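Dranano 2 review: a grasp planner that finally copes with wires
Posted 9/13/22 | Software, Planning, Perception

I've been putting off writing this one up because I wanted to be fair to it. My first week with Dranano 2 was miserable, and if I'd posted then you'd have got a page of swearing. That was back in January. I've now had it running on the bench arm long enough to like it quite a lot, grumbles and all, so grab a cuppa.

For anyone new to it, Dranano is a grasp and motion planner for small parallel-jaw setups. You feed it a wrist camera stream, it gives you candidate grasps with a score, and you either let it pick or take over yourself. I run it with Surside doing the segmentation and the Cardoso driver talking to the gripper. Everything in this review is that combination. If you've got a different driver your mileage on the timing stuff will definitely vary.

My work is mostly small electronics: boards, leads, connectors, actuators, the odd crimp terminal. Rigid parts on a plain background are pretty much solved by any of these packages. Leads are where I lose my weekends! The old version treated a wire as a long skinny solid and would happily plan a grasp halfway along an arc, then act surprised when the rest of it swung about. Version 2 has a proper mode for flexible things (tick "deformable" in the task file) and it looks for a spot where the bundle is stiffest. On a bundled lead it goes for the sleeve, and that's exactly where I'd put my own fingers.
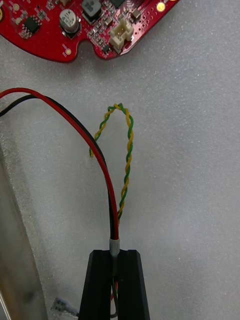
Does Dranano 2 need a depth camera?
A plain colour wrist camera is enough, provided you've done the hand-eye calibration and given it a rough height for the work surface.

I tried it both ways and went back to colour only. Depth gave me better heights on chunky parts but made a dog's breakfast of anything thin, and the planner trusts depth over colour whenever it has both. There's meant to be a weighting for that. I found the setting, changed it, and couldn't see any difference in behaviour.

Right, setup. The installer is fine. The calibration wizard is not. It asks for 12 poses, and if one of them fails it throws out the lot and sends you back to the start, with a cheerful little grey box saying "Calibration incomplete". I did that 5 times on the first arvo before I realised it was choking on glare off a shiny surface near the target. Move anything metallic well away before you begin, and calibrate under the same lights you're going to work under. The forum mob over at Mevmont have a patched script that keeps your good poses and only repeats the bad one, and I'd grab that on day one.

Once it's calibrated, it's a pleasure. Planning takes almost two seconds on my old desktop, and the preview window shows you the approach path in colour, so you can see at a glance if it wants to clip a component on the way in. You can paint keep-out zones straight onto the preview with the mouse. I love this feature! I paint over the tall capacitors and the connector housings and it just leaves them alone for the rest of the session.

Reflective trays are the weak spot, and I'd blame Surside more than Dranano. A polished rim picks up bits of whatever's nearby, Surside decides some of those reflections are objects, and then the planner dutifully scores grasps on things that aren't there. Cropping the region of interest to the lining gets rid of most of it. Odd-shaped parts like solenoids come through well on a pale background, though I do pin the approach angle by hand when there's a cable coming out the top end, otherwise it likes to come down right across the lead.
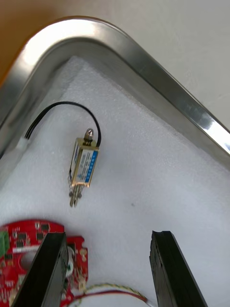 Push-pull solenoid on white foam, with both gripper fingers open.

A few gripes I can't fit anywhere else. The log files have no rotation and mine filled the drive. Task files are picky about tabs. The undo button undoes your keep-out zones but leaves your angle constraints alone, so you end up with half of an old plan and half of a new one. And the manual runs to 105 pages with no index, which seems a bit cheeky for paid software.

Would I buy it again? For leads and mixed small parts, yeah, I would. If you only ever pick blocks out of a bin, stick with whatever you've got and save your money. I'll be trying the multi-camera beta next and I'll update the review when I've had a decent go at it. Task files for my wire setup are in the downloads section, just change the surface height to suit your own bench before you run them.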